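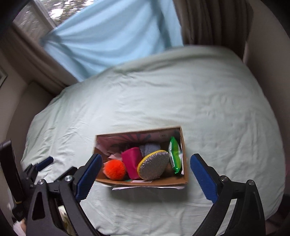 Open cardboard box on the bed, mint-green duvet underneath.

How to follow the summer transfer window without losing your whole July

I support Korbridge, so I've had plenty of practice at waiting for signings that never arrive. Last summer I refreshed my phone right through a family barbecue over a left-back from Clestmont, and he ended up staying put. After that I came up with a system, and it's made the whole business fun again!

Start with your club's own website. Find the news page, sign up for the email alerts and switch off everything else on the form (you don't need the shop offers). Those emails are the only ones I let make a noise on my phone.

Next, pick your reporters. I follow 5 and that's plenty. Go for people who cover your club all year round, because they'll have been at the dull cup ties and they know who the manager rates. Alasdair MacAulay is my first stop for Korbridge. He's slow, but when he writes that a medical is booked I start getting excited.

Now learn the wording. "Monitoring" means a scout has watched him once. "Interested" usually means an agent has been on the phone. "Talks" is worth a look, and "fee agreed" is where I put the kettle on - though personal terms can still fall through, as we found out with Manolis Vasilakis.

Then make a simple list. Mine has four columns: player, position, type of deal and who reported it. Put loans and permanent moves in different colours, and for loans note whether there's an option to buy or an obligation. They sound alike, but with an option your club can still walk away in the spring.

Last thing, set yourself a time. I check at 8 in the morning and again after tea, ten minutes each, phone in the drawer in between. Mute the group chat too if yours is anything like mine (77 messages one night about a reserve goalkeeper).

On deadline day you can ignore all of that. I certainly do - crisps, radio on, list on my knee until the window shuts.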